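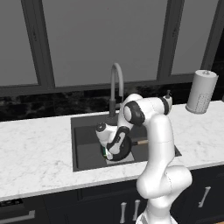 *Page last changed: January*

# The open day at the Skastorport film store

Skastorport is a two-hour train ride and then a bus, and the bus drops you at the wrong end of the harbor. I got to the film store a little after 9 in the morning and there was already a line at the side door. Most of the people in it were there for the same reason I was: the Sandus spy pictures, which have not been shown in their full versions anywhere I know of.

For anyone new to this site, Sandus was a small production company that made cheap agent thrillers in the second half of the 1960s. It shot most of them in and near Skastorport, with the ferry terminal standing in for Istanbul, Tangier and once, with a few potted palms, Macao. The company finished 6 features before the money ran out. I have written up four of them here, all from poor tapes with the ends of the reels missing.

The store keeps 337 cans of Sandus material. Faustine Caron has been in charge of them for several years, and she led the morning tour. She took us down in two groups because the vault is narrow. It is kept cold and it smells of vinegar near the back, where the worst of the acetate prints sit apart from the rest. She opened one can to show how the film had shrunk and curled. It can't go through a projector any more, though it can still be scanned slowly, a short length at a time.

The next room had the paper. I could have spent the whole day there. There were call sheets, censor cards in five languages, and a folder of titles the distributors had considered for a single film. *Kwan Strikes at Midnight* went out under at least that name, *Appointment with Kwan* and *Odberg Pays in Gold*. The last of these makes little sense, as Odberg is the villain's banker and is shot in the second reel. My old review has the first two down as separate films. I'll correct that when I get to it.

The folder also settles who Kwan is supposed to be. In the dubbed version he is a rival agent who changes sides for no clear reason. In the original script he is working with the hero from the start, and a scene on the ferry explains it. The dubbers dropped the scene and moved one line of it to a phone call, which is why the phone call is so odd.

Lunch was soup and bread in the loading bay. I sat with two people who had come for the harbor footage only and had no interest in spies. One of them had worked on the ferries and wanted to see the old boats.

The afternoon was scanning and sound. Yu-ting Tseng does the picture restoration, and she had the opening of *Kwan* up on two screens, the old tape on the left and the new scan on the right. The difference is mostly in the night scenes. On tape the casino break-in is a gray smear with footsteps over it. In the scan you can follow the whole thing, including the safe, which is plainly made of painted wood and wobbles when the hero leans on it.

Somebody asked how long one feature takes. She said the scanning goes fairly quickly and the cleaning does not, and that *Kwan* had roughly 33 splices that needed to be redone by hand before the film could go near the machine. The sound is a separate job. The only complete track is the Italian one, and it runs faster than the picture in reel four — she thinks it was recorded for a shorter cut.

At 4 they showed reel one in the screening room, which holds 100 and was full. The color is good. The music is louder and brassier than I remembered, and the fight on the dock runs longer, with a fall into the water that I had never seen. The lead actor is as stiff as ever. The car chase still goes past the same bakery three times.

Some practical notes if you want to go next time:

- Entry is free but the vault tour has a sign-up sheet at the door, and it fills early.
- Bring a sweater for the vault.
- No photos in the paper room. Pencils only.
- The last bus back leaves at 6 from the terminal, and the stop is on the water side.

They hope to have all of *Kwan* ready by the next open day. The ferry scene is in reel three, and Caron said the negative for that reel is in fair shape. I plan to go back for it, and I'll hold off on a new review until then.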